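Orkham Facilities Services
Furniture Assembly Inspection — Checklist and Comments

Site: Dokunbridge, ground floor
Form number: 3346
Item inspected: Myklebust table, white, tubular legs
Supplier: Clirirov
Inspector: Viorica Živković
Period: September
Inspection began: 9:40 a.m.

Results are entered as Satisfactory, Attention, Unsatisfactory or Not Applicable. A comment is required for every result other than Satisfactory and may be added at the inspector's discretion elsewhere. Items marked Attention remain open until they are initialed by the site office.

Section A. Work area

A1. Floor covered before furniture is laid down.
Result: Satisfactory
Comment: Black plastic sheet in use. It is the correct type for this floor and may be retained for the next assembly if it is wiped and folded.

A2. Floor covering lies flat at the places where staff stand or kneel.
Result: Attention
Comment: Plastic sheeting shifts underfoot on this floor finish. The site office is asked to supply tape for the edges. The same comment was entered on the previous form and has not been answered.

A3. Route to the exit kept clear.
Result: Satisfactory
Comment: Measured at nearly 4 feet at the narrowest point between the work area and the wall. The door was propped during the inspection and closed afterward.

A4. Cabinet doors and drawers near the work area closed.
Result: Satisfactory

A5. Lighting adequate for reading the assembly sheet and seeing the leg fixings.
Result: Satisfactory
Comment: Ceiling lights only. A task lamp should be requested if this work is moved to the late afternoon.

A6. Packaging removed to the collection point.
Result: Satisfactory
Comment: Cardboard flattened and taken out. Small plastic bags from the fixings were placed in the general waste.

Section B. Tabletop and legs during assembly

B1. Tabletop turned over and supported before legs are fitted.
Result: Satisfactory
Comment: White tabletop upturned on the plastic sheet, with the leg work carried out from the underside. The Clirirov assembly sheet calls for this position, and it should be followed for all tables of this model. Legs are not to be fitted with the table on its side.

B2. Leg held upright while it is brought to the fixing point.
Result: Satisfactory
Comment: White tube held vertical over the underside of the tabletop. The grip should be taken along the length of the tube and kept clear of the lower end, where fingers may be caught between the leg and the plate.

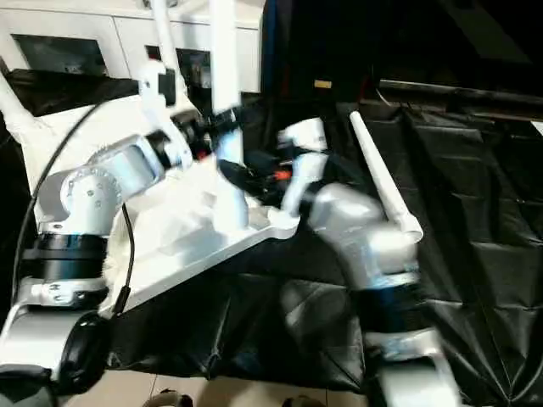 B3. Fixings started by hand before any tool is used.
Result: Satisfactory
Comment: The thread on this model is fine and crosses easily. If a leg does not turn freely, it is to be backed out fully and started again. Force must not be applied.

B4. Correct tool available and in good condition.
Result: Attention
Comment: The supplied key is worn at one end. A replacement has been requested from Clirirov. Until it arrives, the worn end is marked and the other end is to be used.

B5. Spare fixings accounted for at the close of work.
Result: Satisfactory
Comment: Spare washers returned in an envelope and stored with the assembly sheet. The envelope should carry the model name.

Section C. Soft goods and coverings

This section applies to any cloth, cover, cushion or similar article within reach of the work. Articles of this kind are examined for loose edges, open seams and snags which could catch on a leg or a fixing.

C1. Surface free of tears and holes.
Result: Satisfactory
Comment: The section examined is plain, pale blue-gray, without printed pattern. Faint mottling is present and is considered part of the normal appearance of the surface. No action.

C2. Seams and folds examined at close range.
Result: Attention
Comment: A thin pale line runs diagonally down the surface, dotted in parts and slightly broken. It may be stitching or a crease. A small whitish speck is present on the line in its lower half, with another close by. The inspector could not settle the matter from the close view, and the line should be checked by hand in daylight — if it proves to be stitching, the breaks are to be reported as wear.
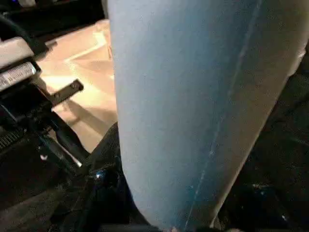 Ref. C2. Pale diagonal line on the blue-gray surface. Seam or crease to be confirmed.

C3. Article clean and suitable for continued use.
Result: Satisfactory
Comment: Brush only. No spray cleaner to be used near the table until the leg fixings have been signed off.

C4. Article stored off the floor when not needed.
Result: Not Applicable
Comment: To be entered at the next visit.

Section D. Legs and stability

D1. Tubes straight and of matching finish.
Result: Satisfactory
Comment: Four white tubular poles in view. The finish was compared against the sample leg held by the site office, and no difference was noted.
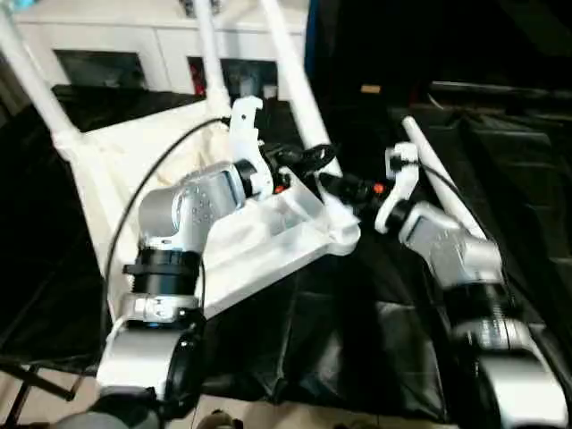

Ref. D1. White tubular poles.

D2. End caps fitted and secure.
Result: Attention
Comment: One cap turns under light finger pressure. It has not come away. The cap should be pressed home and checked again after 2 weeks of normal use. Adhesive is not permitted by the supplier.

D3. Legs tight at the fixing plate.
Result: Satisfactory
Comment: Each leg tested by hand at the plate and again at the far end. Slight flex along the tube is normal for the Myklebust and is not to be confused with movement at the joint.

D4. Table turned upright by two persons.
Result: Satisfactory
Comment: Lift by the edge of the tabletop only. Staff are reminded that the legs are not handles and that the table must not be rolled over onto two legs, even for a short distance.

D5. Table level and steady when standing.
Result: Satisfactory
Comment: Tested with hand pressure at each corner. The table stood level in its assigned position; the floor nearer the door falls away slightly and a different result should be expected there.

D6. Load label attached to underside.
Result: Unsatisfactory
Comment: Label missing on delivery. Supplier informed. The table may be used for paperwork and light items in the meantime and is not to hold the printer.

Open items carried forward

A2 — tape for sheet edges. Site office.
B4 — replacement key. Clirirov.
C2 — diagonal line, check by hand. Inspector.
D2 — loose end cap, recheck. Inspector.
D6 — load label. Clirirov; site office to attach on receipt.

General comments

The assembly was carried out in the correct order and the table is released for limited use, subject to D6. Copies of this form are kept with the assembly sheet at Dokunbridge. Corrections are to be entered by hand on the site copy and initialed; the original result must remain readable.

Signed: Viorica Živković, Inspector, Orkham Facilities Services
Received by site office: pending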